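Progress report to the Forero fund
Tabletop sorting with a humanoid robot, second reporting period
Prepared by Defne Karaca, project lead, Elside

Summary

We spent most of this period on a fault we didn't plan for, and I'm happy to say we came out of it knowing our robot a lot better. In May the right arm failed to stop when it should have. It kept moving for 3 seconds after the operator pressed stop on the control screen, and the hand pushed a basket off the back of the desk. No one was hurt and the arm wasn't damaged, but we halted all sorting runs that afternoon and didn't start again until we could explain it. I wrote to you at the time with the bare facts. The rest of the story is in this report.

What happened

The operator was running the usual fruits and office supplies task. The hand had gone to the basket and was supposed to open, lift and return. It opened, then began to press downward and away from the robot. The operator hit the on-screen stop, saw the arm still moving, and went for the hardware stop, which cut power at once. The robot was on its overhead line the whole time, so it stayed on its feet.

The hardware stop worked exactly as it should, every time we have tried it, including that one. The trouble was all on the software side.

What we found

The on-screen stop travels as a message through the same queue as the arm commands. That queue was set up by us, early on, with room for 3,072 entries. On a normal run it sits nearly empty. On the day of the fault the logging process had stalled and the queue had backed up to around 3,000 commands, with our stop message waiting politely at the end of it! The arm worked through old targets until the hardware stop ended things.

It took us a good while to see this. Our first guess was the wrist force sensor, and we swapped it out for the spare from Gisen before realizing the readings had been fine all along. That cost us a part and most of a week, and I'd rather own up to it here than bury it in the budget table. The spare is back on the shelf.

Reproducing the stall on purpose was the breakthrough. Once we could choke the logger whenever we liked, the late stop showed up again and again, and from there the fix came quickly. It was a very good day in the lab.

What we changed

The stop signal now has its own channel and never waits behind anything.
The command queue holds 5 entries. If it fills, the arm holds position and the operator gets a warning.
Commands carry a time stamp, and the arm controller throws out any that are stale.
Logging runs as a separate process and can fall over without touching the arm.
The operator keeps one hand on the hardware stop during any motion over the desk.
The Kahraman safety checklist we were using only asked whether a stop button existed. We've added a line to our copy asking how long it takes, measured with the system under load.

Back to sorting

With those changes in and tested on an unloaded arm, we went back to the same task, with two orange baskets, handwritten labels and a few ordinary objects. We kept the task as it was so that the new runs could be compared with the old ones.
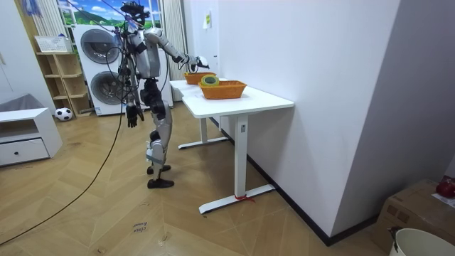
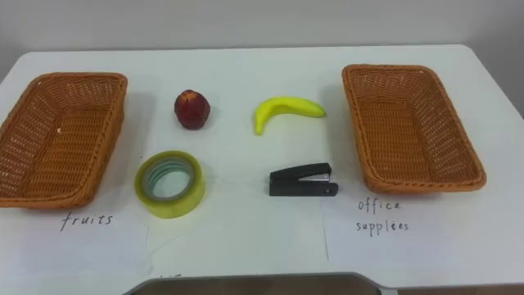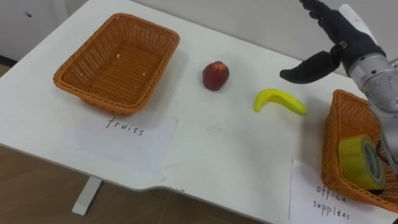

Where things stand now

The late stop has not come back, even with the logger choked on purpose while the arm is moving. The arm does feel a little more hesitant than before. With such a short queue it sometimes pauses between one target and the next, and you can see it in the wrist. We think smoother planning will take care of most of that, and I'm really looking forward to working on it, as it was on our wish list anyway.

One item is still open. When the arm holds position after a warning, the fingers stay in whatever pose they were in. If the hand happens to be gripping something, it goes on gripping. For light objects that's probably the right behavior, but we haven't settled it for heavier ones, and until we do we are keeping to light items.

Effect on the schedule

The two-arm sorting work moves into the next period. The comparison of label styles stays where it was, and the budget total is unchanged apart from shipping on the sensor. We'd also like to share the fault write-up with other groups you fund, if you're comfortable with that. Plenty of labs must have a stop button sitting in a queue somewhere, and the test for it takes an afternoon. Please let me know and I'll send over a clean copy along with the test script.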